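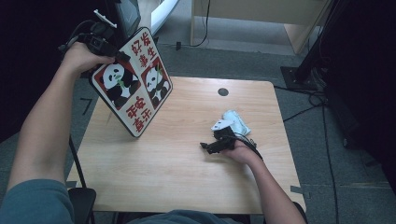

Tarjeta Pandas «好事发生 / 平安喜乐», formato cuadrado, borde rojo.

Tarjeta decorativa Pandas de la buena suerte
Colección Bravolberg · Papelería Ibarra
Disponible en tienda y por encargo

Llevábamos tiempo queriendo tener en Ibarra algo así, alegre, pequeño y fácil de colocar en cualquier rincón, y cuando Consuelo Zavala abrió la caja de muestras de Bravolberg esta tarjeta fue la primera que se quedó en el mostrador (¡y allí sigue!). Es cuadrada, de fondo blanco con un borde rojo bien marcado, y está dividida en cuatro paneles que se alternan como en un tablero de ajedrez: dos con pandas y dos con caracteres chinos en rojo.

Los dibujos

Los dos pandas son de estilo caricatura, en blanco y negro, cada uno dentro de su recuadro rojo. Uno está con las hojas de bambú y el otro sujeta un tallo verde. Ese verde es un acierto, porque el resto se mueve entre el rojo, el blanco y el negro, y el bambú le da un toque fresco que se agradece mucho cuando la tarjeta pasa meses en la misma estantería.

Los niños suelen preguntar cómo se llama cada panda. No tienen nombre oficial, así que se admiten propuestas.

Lo que dicen los caracteres

Nos lo preguntáis casi siempre, así que lo dejamos escrito:

好事发生 (hǎo shì fā shēng): literalmente, «suceden cosas buenas». Es un deseo sencillo, de los que se pueden regalar sin que haga falta una fecha señalada.

平安喜乐 (píng ān xǐ lè): «paz y alegría», con la idea de estar a salvo y contento. Encaja muy bien en una casa nueva, en una mudanza o en el escritorio de alguien que empieza trabajo.

Cada frase va repartida en dos columnas verticales, con una letra roja grande que imita el trazo del pincel. Shahnaz Chowdhury, que lleva nuestro taller de caligrafía, la usa para hablar del peso de los trazos y de cómo se equilibran cuatro caracteres dentro de un cuadrado. Para quien esté empezando con el chino es además un repaso muy agradecido: 好, 事, 平 y 安 salen en las primeras lecciones de casi cualquier manual, y tenerlos a la vista ayuda a que se queden.

Dónde queda bien

En una mesa de madera clara luce muchísimo. El rojo destaca sobre los tonos cálidos y la tarjeta se ve desde la otra punta de la habitación aunque sea lo único que haya de color. También nos gusta:

Junto al monitor, en esa zona del escritorio donde acaban los cables y los bolígrafos sin tapa.
En una balda, apoyada contra los lomos de los libros.
En la entrada, al lado del cuenco de las llaves.
Dentro de un marco cuadrado con paspartú blanco. Si el marco es negro, los pandas ganan presencia; con uno rojo el conjunto queda más festivo, aunque a nosotros nos parece un poco demasiado.
En el corcho de la cocina, entre la lista de la compra y el calendario.

Al ser cuadrada, se puede girar un poco y colocar con una esquina hacia arriba, en rombo, que recuerda a los adornos que se cuelgan en las puertas por el Año Nuevo chino. Los caracteres quedan inclinados, claro, pero como pieza puramente decorativa funciona.

Para regalar

La entregamos con sobre blanco liso. Si va a ser un regalo, avisad al hacer el pedido y la preparamos con cinta roja o verde, a elegir. Nilton Nina se encarga de los envoltorios por las tardes y tiene mucha mano para los lazos planos, que son los que mejor aguantan el viaje.

Una combinación que nos piden a menudo es la tarjeta con una lata pequeña de té y una nota escrita a mano. También podemos añadir una hojita con la traducción y la pronunciación de las dos frases, en español. No tiene coste, solo hay que pedirla.

Cuidados

Evitad el sol directo durante muchas horas seguidas, sobre todo por el rojo. Para quitar el polvo basta un paño seco y suave. Nada de limpiacristales ni de toallitas húmedas. Si la vais a pegar a la pared, la masilla adhesiva reutilizable va mejor que la cinta de doble cara, que al retirarla puede llevarse algo de la superficie. Cuatro bolitas pequeñas en las esquinas sujetan de sobra.

Pedidos y entrega

Se vende suelta o en paquete de 6 iguales, pensado para detalles de mesa o para repartir en clase. Los paquetes se preparan en dos días laborables. La tarjeta suelta suele salir el mismo día si el pedido entra antes de las doce.

Los envíos los hacemos con Trakden, en sobre rígido. Si preferís recogerla en tienda, os guardamos el pedido durante una semana, y el sábado abrimos también por la mañana.

En el resto de la colección hay unos 17 diseños, entre gatos, peces, faroles y frutas. No los tenemos todos expuestos, pero sí un muestrario en el mostrador que se puede hojear con calma.

Preguntas que nos llegan

¿Se puede escribir en ella?
Por delante sería una pena. Para un mensaje largo recomendamos una nota aparte dentro del sobre.

¿Sirve para el Año Nuevo chino?
Sí, y queda preciosa, pero las dos frases son deseos generales y valen todo el año. La hemos visto ir a cumpleaños, a inauguraciones y hasta a una despedida de curso.

¿Hay versión con el texto en chino tradicional?
De momento no. Los caracteres de esta son simplificados. Hemos trasladado la petición a Bravolberg y, si cambia algo, lo pondremos en esta misma página.

¿Puedo verla antes de comprarla?
Por supuesto. Preguntad por Santino Zapata o por Consuelo y os la sacan para que la tengáis en la mano.

Otros artículos de la misma sección: marcos cuadrados Tevow, sobres de color, cintas por metros, cuadernos de caligrafía con cuadrícula.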